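Home Interviews Walls and Rooms About Contact

Homa Zarei draws animals for walls, and she prefers to begin with the ink. "Colour comes late," she told me when we met in Lolthorpe on 22nd August. "If the wrinkles of an elephant are not good in black and white, no leaf will save him."

Her jungle for Cadwaladr covers three walls around a brown marble top. She made 46 sketches before she was content, and most of them were of trunks and tusks. 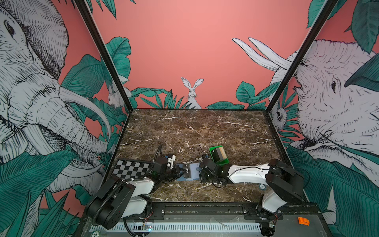
I asked her why the pink was left so flat. "Because the lines are very busy," she said. "The eye wants a place to sit down. My first pink was too sweet, like a cake, so I painted it again in June." The leaves gave her less trouble. She mixed one teal and made it darker for the veins.

The rabbits were a late idea. Torquil Strachan, who ordered the work, wanted only large animals, and they discussed it for 20 minutes on the telephone. "I said to him, a big animal needs a small neighbour — otherwise how do you know he is big?" 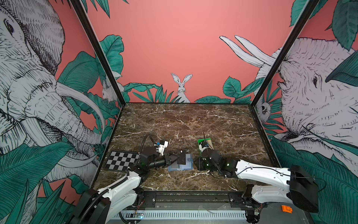 Elephants on the side walls, a rabbit on the back wall. Drawings: Homa Zarei.

She is now preparing a river for another client, with herons. "Birds have terrible knees," she said. "I am practising them every morning."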